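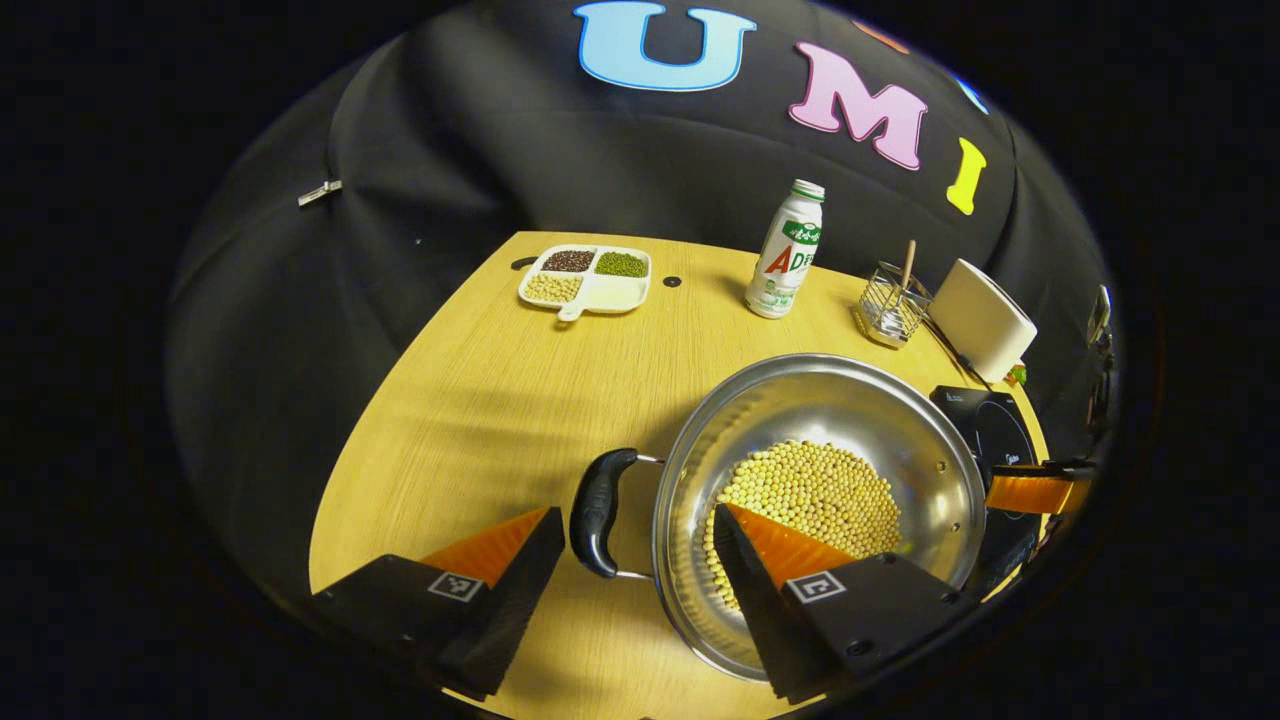 A hand-held gripper at the rim of a steel pot of soybeans, with the sectioned plate behind it.

Bellham open day draws visitors to the bean table

May 12, 2023

Print this page | E-mail this page

The Grellen workshop in Bellham opened its doors to the public last month for the first time since the move from the old dairy building. The sign-in book at the front desk had 215 names in it by closing.

Most of the morning was given over to the kitchen table demonstration run by Raili Leinonen and Omolara Osagie. The job is a simple one to describe. Beans have to be moved between a plate with four square compartments and a cooking pot, and each kind has to stay with its own kind. Red-brown beans, mung beans and soybeans were used. A person does the work first, holding a gripper by hand, and the recordings are later used to train an arm to do the same thing.

Visitors could try the hand-held gripper for themselves. It has two black fingers with orange pads on the inside, and each finger carries a square printed marker that the software uses to work out how far apart the fingers are. Leinonen asked people to go slowly near the pot handle, where a finger can catch on the bracket.

"People squeeze too hard at first," said Osagie. "After a few minutes they stop thinking about their hand and just look at the pot."

The group has 800 recordings of kitchen tasks so far and plans to keep adding to them through August. Only 58 of those involve beans. Small round things roll, and a spill means starting the run over.

Humaira Talpur gave a short talk after lunch on how recordings are checked before they are used. About 70 people stayed for it – more than there were chairs, so the side door was left open and some listened from the hallway. Questions went on for a while, mostly on cost and on whether the arm could be used in a care home kitchen. Talpur said that was a long way off and that the group has no product to sell.

Ghazala Hashmi led the tours of the back rooms, where the arms are repaired and the finger pads are cut. Tours left from the coat rack and lasted half an hour.

Anyone who left a gray scarf or a child's lunch bag can ask for them at the front desk. Notes from Talpur's talk can be had from the same place on paper.

Search this site Enter keyword Go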